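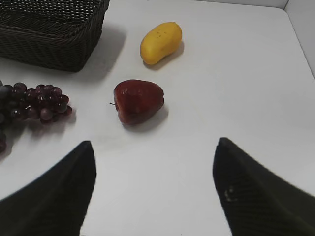

Yuk-lan Tse said the ferry would never run on a night like this, and she said it twice, loudly, so the whole waiting room could enjoy it.

Jeanie Skinner was enjoying it already. She had 2 tickets to Skarnomon, a brother asleep on her suitcase, and the best storm she had ever seen in her life coming up the channel like a brass band. Green lightning! She hadn't known it came in green.

"It'll run," said Alois Prantl from behind the ticket glass. He had sold passage on the Wibisono for so long that he stamped without looking. "She's crossed in worse."

"When?" said Yuk-lan.

"Before you were born."

"I'm older than you, Alois."

He stamped something.

Jeanie pressed her nose to the window. The Wibisono was out there, all her lamps lit, bumping against the tires on the dock and throwing up spray as high as the funnel. She held 200 people on a summer crossing. Tonight there were a handful of them, plus a crate of hens addressed to a farm at Ekis, and the hens were the only ones complaining besides Yuk-lan.

"Calum," she said. "Calum, wake up, you're missing it."

"Missing what?" said her brother, with his eyes shut.

"All of it!"

He got up, because she had him by the sleeve, and then he saw the sky and forgot to be cross. They stood there with their breath fogging the glass. A bolt came down over the lighthouse and the whole bay jumped out at them, every wave with an edge on it, and far off -- very small, very black -- the island.

"That's it?" said Calum. "That's where we're going to live?"

"That's it."

"It's tiny."

"It's wonderful," said Jeanie, and she meant it so hard her voice cracked.

The door banged open and Fraser MacBrayne came in with half the harbor running off his hat. He looked at the children, at the hens, at Yuk-lan Tse, who was already buttoning her coat.

"Well, come on," he said. "I'm not holding her all night."

Yuk-lan picked up one end of the hen crate. Calum took the other, and Jeanie ran ahead of them into the rain.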